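Household Textile Reuse in Narnwood: Interim Report

3. Survey method

The survey covered 600 households in the Narnwood and Bakbridge districts. Each household received a one-page form asking which textiles had been replaced in the previous year, why they were replaced, and what was done with the old item. Clothing was excluded. Bedding, blankets, towels, curtains and table coverings were included.

Forms were collected in December. A form was accepted if at least seven of its 10 questions were answered. The accepted forms listed 2,056 separate items. Items recorded only as "old cloth" or "rags" were kept in the total but left out of the breakdown by type.

4. Second use in the home

The most common second use for a blanket was as a covering for furniture, mainly tables and couches. Plush blankets were often moved to this role while still in good condition, usually after a child had outgrown the printed design. Towels followed a different path — most went directly to cleaning or to pet bedding.

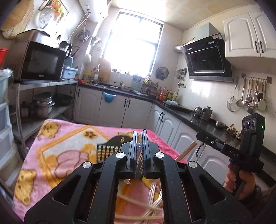

Esperanza Segura commented on the draft that second use should not be counted as reuse unless the item replaces something that would otherwise have been bought. A blanket laid on a table that had no covering before, she wrote, saves no material and only delays disposal. We accepted the point in part. The form did not ask what the item replaced, so the two cases cannot be separated in the present data. The term "second use" is therefore applied throughout this section, and "reuse" is limited to items given away or sold.

5. Fiber content and disposal

Polyester items were reported as lasting longer than cotton items but were less often accepted by the Cluson collection point, which takes cotton and wool for wiping cloth. Respondents in Bakbridge have no local collection point and must travel to Cluson. Their forms show a higher share of textiles placed in household trash.

Care labels were missing or unreadable on many older items. In those cases fiber content was entered as unknown — no burn tests were carried out.

6. Remaining work

The Bustamante Street forms still have to be coded. A revised form will add one question on what the second-use item replaced.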